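Narnton Shape Names

A word list of everyday shape names with plain definitions, for people who write early learning books, worksheets and signs.

Version 2
Last updated 11 Mar 2018

What is in the download

shapes.csv - the main list, 3599 rows, one row per name
sources.csv - the books and leaflets the names were taken from, 54 rows
sample.csv - the first 1000 rows of the main list, for trying things out
CHANGES.txt - what changed between versions
LICENSE.txt - the license in full

All files are UTF-8 with Unix line endings. Fields are separated by commas and quoted only when they contain a comma or a quote mark. There is a header row in each CSV file.

Background

The list began as a spelling check for a set of preschool books put out by Fladon. The books came from several authors and used different names for the same shape. One said "oblong" where the next said "rectangle," and "diamond" and "rhombus" were used side by side without saying that they meant the same thing. The spreadsheet made to sort that out kept growing, and version 1 of this list was the cleaned-up copy.

Version 2 adds names found in the Balaskas collection of printed teaching leaflets. Most of the new rows are older or regional names. Many are spelling variants of names that were already in version 1.

Columns in shapes.csv

id - a number, never reused. If a row is removed, its number is retired.
name - the name as printed, in lower case unless it contains a proper name.
standard - the name we suggest using in its place. Often the same as name.
family - round, three-sided, four-sided, many-sided, curved, solid or other.
level - early, middle or late. See the notes on level.
region - US, UK, both or unknown.
definition - one sentence, no more than 25 words.
source_id - points to a row in sources.csv.
note - free text, often blank.

Columns in sources.csv

source_id - matches the column in shapes.csv.
title - as printed on the cover or first page.
year - blank if the item carries no year.
kind - book, leaflet, wall chart or card set.
condition - good, worn or partial. Partial means pages are missing.

Example rows

id, name, standard, family, level, region
12, oblong, rectangle, four-sided, early, UK
13, oval, oval, curved, early, both
40, diamond, rhombus, four-sided, early, both
41, lozenge, rhombus, four-sided, late, both
77, half circle, semicircle, curved, early, both
78, half-circle, semicircle, curved, early, both

How names were chosen

A name went in if it was printed in at least one source and was used there for a shape and not only for an object. "Egg" is in the list because one leaflet teaches it as a shape. "Plate" is out because it only appears as a thing to look for that is round.

Plurals were turned into singulars. Hyphenated and open spellings were kept as separate rows because the list is used for spelling checks. Names in capitals on wall charts were put in lower case.

Trade names were left out, even when a source used one as if it were a common word.

Notes on level

Level tells you how soon a name turns up in the sources, judged from the age range printed on each item. It does not measure how hard a name is to learn. Where an item had no age range, the level was set by comparing it with similar items, and the note column says "level by comparison."
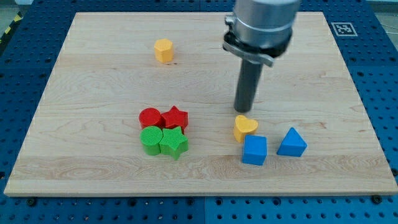 Flat shapes and solids share some names in the early sources. A thick piece cut in the outline of a square is nearly always called a square at this level, and very few sources call it a block or a prism. We followed the sources. If you need the strict solid name, filter on family = solid and ignore the rest.

The word "diamond" gave the most trouble. Some sources use it for a square standing on its corner, others for a rhombus, and a few for both on the same page. The standard column gives "rhombus" in every case. The note column says "turned square" where the source plainly drew one.

Known problems

- The region column is unreliable for leaflets without a printed address. Treat "unknown" as missing data.
- Definitions for the many-sided family repeat themselves. They differ mostly in the number of sides.
- Star names are uneven. Some sources count points, some count sides, and the definitions have not been brought into line yet.
- Two sources marked partial lack their title pages. Their titles are taken from the spine.
- Some spreadsheet programs turn blank years into zeros when the file is saved again. Open the file as text if this matters to you.

Using the list

You may use the list for spelling checks, word games, glossaries and printed materials. Please do not use the definitions in tests for older students. They were written to be short, and several leave out conditions that a geometry textbook would include.

The files work with any spreadsheet program. The Lerura word checker can load shapes.csv directly if you rename it to words.csv and keep only the name and standard columns.

Changes in version 2

- Added names from the Balaskas leaflets
- Split the old "country" column into region and note
- Removed duplicate rows caused by trailing spaces
- Changed "moon" to "crescent" in the standard column
- Rewrote the definitions of trapezoid and trapezium, which had been swapped in the rows marked UK

Planned

The next round of checking is set for October. It will cover the star names and the curved family. Corrections sent before then should give the row id, the present text and the suggested text, one correction to a line.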